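Monday, late

Up at five for the Dundach train. Seat facing backwards, no coffee. Tarmo Strazds already on board with the whole folder open on his knees, reading out tariff lines to anyone awake. 1149 of them still not agreed. He wants it under 439 by the weekend, can't see it myself.

Talks opened forty minutes behind. Bakden side wouldn't sit until the seating plan was changed, so we all stood in the corridor holding our papers like schoolchildren. Their deputy minister read a statement, quite mild. Transit fees "a matter for further study", same words as in spring. Pärn thinks that means yes but not before their budget. I think it means no.

Border crossing at Imo came up after lunch. 18 lorries a day let through at present, our hauliers say they could send ten times that. Long silence, then someone asked about vetinary certificates and that was the afternoon gone.

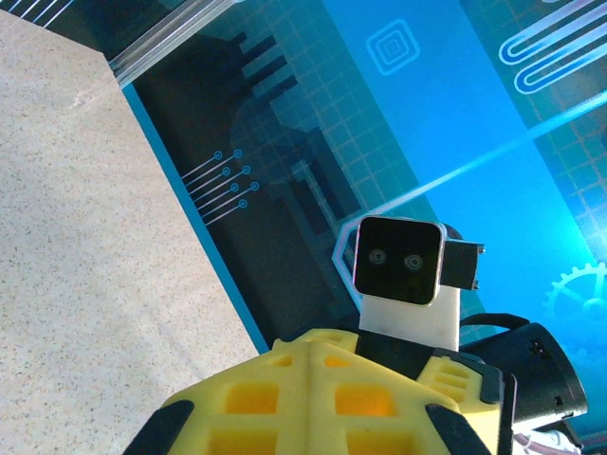 *Blue panel with the dark machine shape on it. Monday.*

Evening session cancelled, no reason given. Tarmo on the phone to the ministry for an hour, came back with a face on him. Capital wants a joint communiqué whatever happens, even two paragraphs. So we sat in his room and drafted two paragraphs. "Frank and useful exchange". Crossed out useful. Put it back in.

Pärn found the old protocol at last, was in the wrong annex all along. Article 6 does mention rail freight, which helps us a bit. Copied it out by hand becuase the hotel printer wants a code and reception shuts at nine.

Hotel bill so far 1474, must ask for it split before the last morning, accounts were foul about it last time.

Shirt still not ironed. Rang home, short call, boiler man came. Plenary at half eight, Bakden to speak first.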